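Gandel G2 Parallel Gripper – Trial Kit for Two-Arm Benches

Sold by Findstead. Simulation model and hardware supplied together.

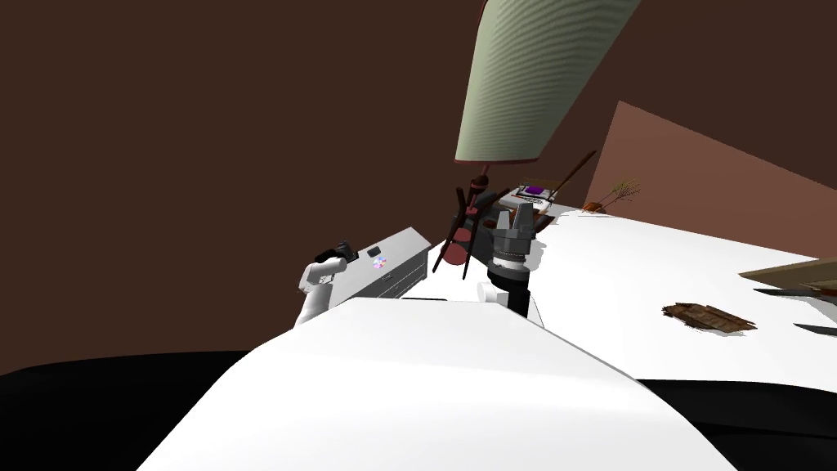

The G2 is a two-finger parallel gripper for small bench arms. We sell it mainly to labs and small shops that already own a pair of arms and want to compare end tools before they settle on one. The trial kit lets you do the first part of that comparison in simulation and the second part on your own bench, with the same finger geometry in both.

What is in the kit

2 G2 grippers with wrist collars
1 set of flat finger pads, fitted
1 set of ribbed finger pads
Wrist cables, straight and right-angle
Mounting plates for Tellum and Majimbun arms
Download code for the simulation model and the household test scenes

The arms and the controller are not included.

Specifications

Opening: 79 mm between bare fingers
Rated grip force: 50 N
Force setting: in software, separate for each gripper
Mounting: four-bolt plate, supplied
Cable exit: rear of wrist

The flat pads take a little off the opening. If your parts are close to the limit, measure with the pads on.

Simulation model

The model covers the fingers, the wrist and the contact surfaces. Joint limits match the hardware. The household test scenes put furniture and small objects within reach of a two-arm setup, so you can try approach angles next to a cabinet or a lamp before you clear space on a real table. Objects can be moved, swapped or removed from the scene file, and the start pose of each arm is set in the same place.

Contact with thin objects is the weakest part of the model. Sticks, twigs and cable ends may slide in simulation when they would hold on the bench. We suggest using boxes and flat boards for a first comparison and leaving thin items for the hardware trial. The next model update is planned for November and will be free to anyone with a trial kit.

Comparing it with what you have

Most customers run the G2 against the gripper that came with the arm. Load both into the same scene, keep the start pose the same, and change one thing at a time. Iulian Matei in our applications group keeps a blank results sheet for this and will send it on request. It has columns for approach angle, pad type, force setting and whether the grip held.

A few points from our own trials:

The ribbed pads did better on rough wood. The flat pads did better on painted metal and smooth plastic.

The finger head is boxy. In tight spots the corners touch before the pads do – allow for this when you plan a move beside a vertical panel.

With two arms working close together, the right-angle cable is easier to keep clear. The straight cable needs nearly a hand's width behind the wrist.

Controller support

The G2 runs from the Tellum controller without an adapter. Majimbun controllers need firmware 2 or later. For other makes, send us the model number and we will tell you whether a driver exists.

Trial terms

The kit can be returned within 50 days if the grippers are undamaged and the plates are included. Used finger pads do not need to come back. Replacement pads are sold in pairs and ship from stock.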